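Sudside Word List: household and kitchen terms

Version 3

What it is

A list of everyday words for things in the house, collected from people living in Illgate and Loren. It holds 1,391 entries from 60 contributors. 954 of them are single words and the rest are short phrases. The spelling is Australian, so colour, grey and mould.

Files

entries.csv -- one row per entry
variants.csv -- other spellings and local forms
notes.txt -- comments from contributors, lightly edited

Columns in entries.csv

id: whole number, never reused
term: the word as given, lower case
sense: a short gloss in plain English
room: kitchen, laundry, bathroom, shed or other
town: Illgate or Loren

Where a contributor gave two senses, each has its own row. "Bench" appears twice, once for the kitchen surface and once for the seat out the back.

Known problems

Loren is thin on laundry words. Older contributors were asked about the shed first and some ran out of time. The town column records where a person lives now, so someone who grew up elsewhere is still listed under Illgate or Loren. Brand names used as common words were kept -- search for them before publishing anything.

Kitchen terms

"Chopping board" is the main form in both towns and "cutting board" is stored as a variant. The channel near the edge is "groove" or "gutter". "Benchtop" and "counter" are both in, with benchtop as the main form.
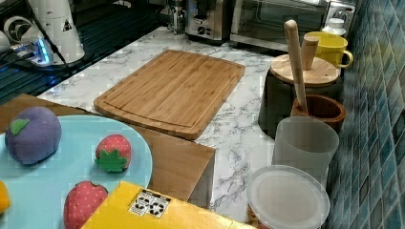 Changes since version 2

Duplicate ids removed. Room codes spelled out in full. The Bang import script now reads commas inside quotes properly.

Contact

Corrections go to Lambros Lazaridis. Please quote the id and the town.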